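November

Back on the Kahsay kitchen jobs this week. I said in the spring that I didn't trust them and I was told to give it time. I have given it time.

The fault came up again a little before four. The run was the plain one, reach for the cutlery at the front edge of the counter with the left arm, right arm parked up out of the way. Halfway through, the force reading on the left wrist went to zero and stayed there. Not noisy, not drifting, just flat. The controller took zero to mean "nothing touched yet" and kept asking for more reach. The safety stop is supposed to catch that. It watches the same reading. So it saw zero too and was perfectly happy.

I went and got Tharushi before touching anything because last time I was told I must have restarted it wrong. She watched the replay twice and said a word I won't put down.
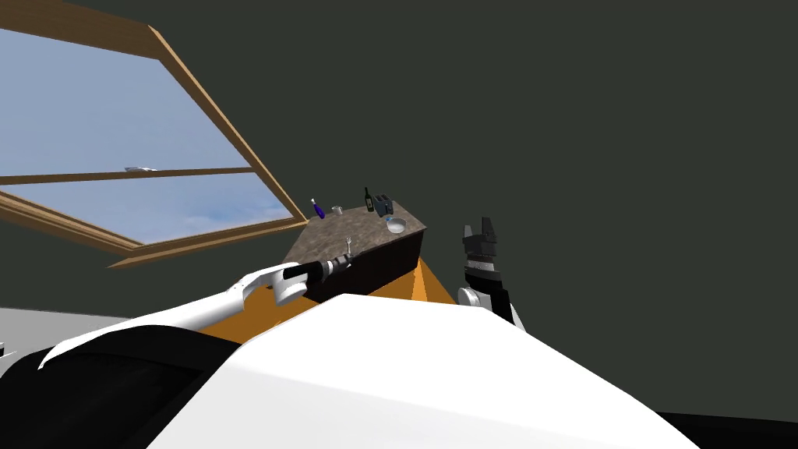 What bothers me is the log. It says 1379 steps, all green, contact normal. If I'd gone for coffee I would have come back and marked it as a pass. I wonder how many passes we already have like that. I asked Darragh and he said it's only the simulator and nothing got hurt. True. But the simulator is the whole argument for letting the real arm near a real counter in the spring, and that argument was made by Darragh, with slides.

The Sastska people sent a reply within the hour, so I'll give them that. Their view is that the reading drops out when two contacts land in the same tick, and that it is "rare by design." I don't know what that means. We have had it 14 times since the update and those are only the ones somebody was looking at. They want us to try the new contact settings. The new contact settings are what we got in the update.

Cletus thinks it's our side. He moved the stop onto its own reading, joint torque instead of wrist force, and ran it again with everything else left alone. It tripped early, well before it should have, and then it tripped on the next one at a different point. He was pleased. I said a stop that goes off when it feels like it will get switched off by whoever is on late, and then we're back where we were. He said at least it goes off. We left it there.

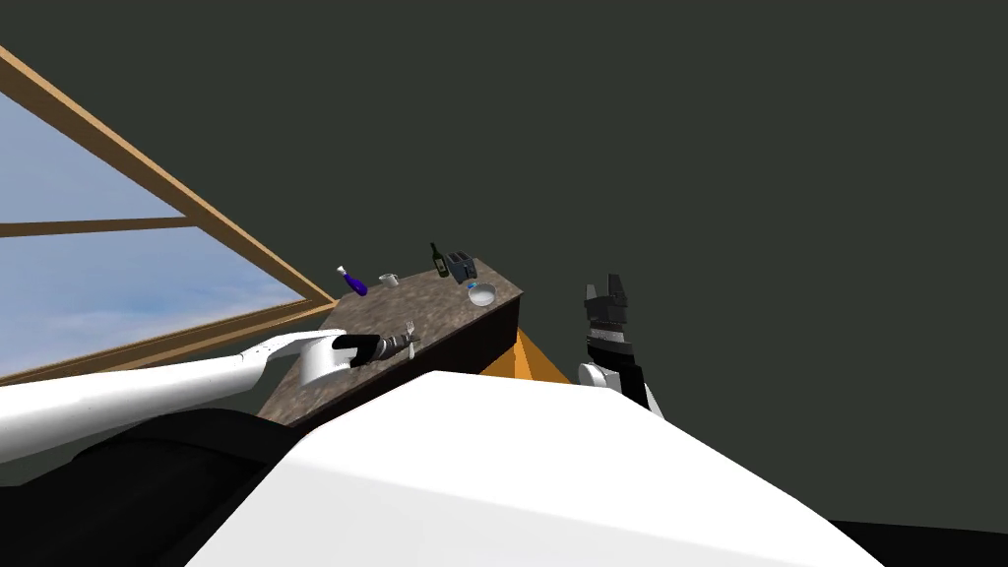
Left gripper at the front edge, by the fork.

Lensa wants a write-up for the Neselmont call. She asked if I could say "intermittent sensor issue." I could, but the sensor isn't the part that scares me. A dead sensor is ordinary. Having the brake and the gas pedal both listen to the same dead sensor is a choice, and it was made by people, and I'd like the write-up to say so. She said to keep it to a page.

To do tomorrow: pull the old green runs and look for flat wrist readings. Ask Natnael whether the real arm has its stop wired the same way. He set it up, and he'll say no right off, so ask to see it.

Home late. Rice and eggs. Still annoyed.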